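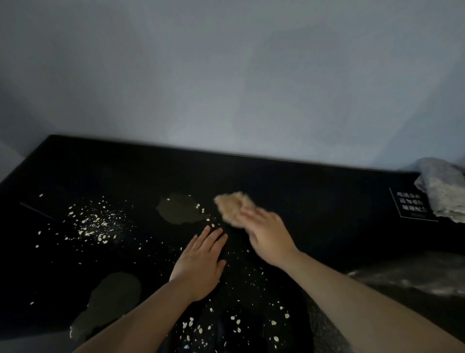 Pale flakes on a black surface

4. Setting up the Nirnia 864 feeder for a new animal

This section is for foster homes which received the feeder from the Valleck adoption center. If you bought the feeder by yourself, please begin with section 3, as the clock is not set yet.

4.1 Before you start

Keep the animal in another room until step 7 is finished. Cats in particular like to put a paw in the outlet when the wheel is turning.

You need the feeder, the bowl, the power adapter and the small card with the name of the animal. The card shows the daily portion in grams. Do not use the portion of the last animal, also if both are the same size.

4.2 Filling and first start

1. Place the feeder on a flat floor, with its back against a wall. Leave the front free.

2. Push the bowl under the outlet until it clicks.

3. Turn the lid to the left and lift it off.

4. Pour in the dry food. The container holds 400 g. Stop at the line marked MAX — if the food is above the line, the lid closes but the sensor gives error 64.

5. Put the lid back and turn it to the right.

6. Connect the adapter. The light is orange while the feeder starts, then it becomes green.

7. Press and hold the FEED button until the wheel makes one full turn. A small amount falls in the bowl. Throw this first amount away.

Note: Food with pieces longer than the outlet gate will block the wheel. Break the pieces or choose a smaller kind.

Caution: Never reach into the outlet while the adapter is connected.

4.3 Setting the meals

8. Press MENU two times. The display shows MEAL 1.

9. Choose the hour with the arrows and press OK. Do the same for the portion.

10. Repeat for MEAL 2. For puppies and kittens set also MEAL 3 and MEAL 4. For other animals leave these at OFF.

11. Press MENU again to save. If you wait too long without pressing, the display goes dark and your changes are lost.

Note: In the first days a new animal may eat less than the card says. Please do not raise the portion to make the food more interesting. Write down what is left in the bowl, and call Rhona Moffat at the center, extension 442, if the animal eats nothing for a full day.

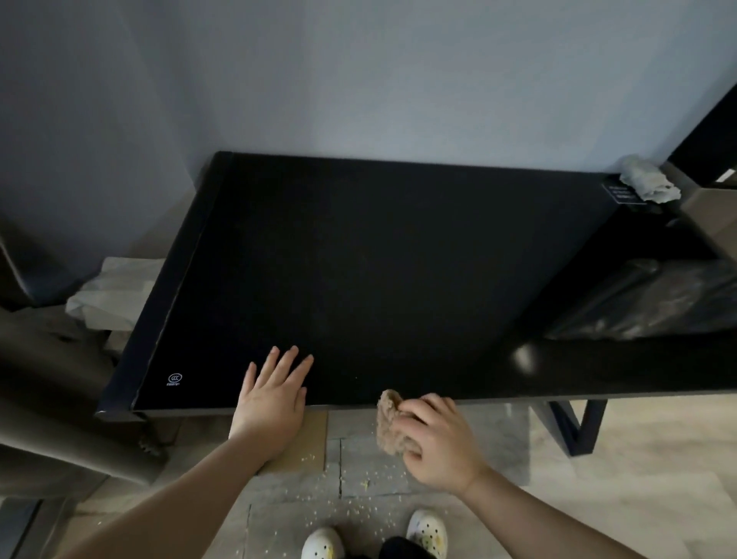 4.4 Cleaning

12. Disconnect the adapter and empty the container.

13. Wash the bowl and the lid with warm water and a little dish soap. The base must not go in water — wipe it with a damp cloth only.

14. Let all parts dry completely before you fill in food again.

Section revised 3/24/26, M. Egger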